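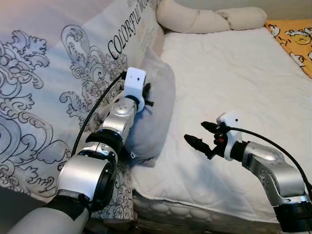
About Stefanou House Rules

Start > Who we are > House rules

Hi, and welcome! I started Stefanou House Rules in Ustville because I kept getting the same phone call. A company had a two-armed robot that could do housework pretty nicely in a lab, and now it was going into real bedrooms and kitchens, and could I please write them something sensible about how to behave in there? So I did, and then I did it again, and at some point it became a business.

We write working rules for robots in homes, and we test every one of them ourselves before a client sees it. Bed making takes up far more of our week than I ever expected. Bedding is soft, it hides things, and it bunches up under a gripper (pillows are the worst for this, I could talk about pillows all day). One arm may be pressing into a pillow while the other hovers over the sheet with its jaws open, so our rules have to cover both arms at once, cables included!

What we ask for

Our bedroom rulebook is called Huvby, and it has 214 rules in it right now. Most are short. A few I repeat so often that my family knows them by heart:

- Check the bed for people and pets before an arm moves. Then check under the duvet.
- Slow down before touching fabric.
- Keep cable loops clear of loose covers and pillow tags.
- An arm that is waiting stays above the bedding, with nothing in its grip.
- Someone with a stop button stands where they can see both arms.
- If a cover snags, stop and free it by hand. No tugging!

Rule one used to be twice as long. We cut it down after a long April of watching people skip the second half.

How we test

We use ordinary bedding, patterned covers and plain pads together, and we don't iron any of it. A rule goes into Huvby after 1,000 practice runs, and we write down every stop, even the silly ones. Our log stands at 3,771 stops so far - I still read the new ones over my morning coffee.

We also run Prolteck, our training day for home robot operators. Groups are 12 people at most, and everybody gets a turn on the stop button. You don't need an engineering background, just closed shoes and some patience with fitted sheets.

Our rules don't replace the safety standards that apply where you work, or the manual for your robot. Read those first, then come talk to us about the pillows.

Contact us | © Stefanou House Rules, Ustville | Back to top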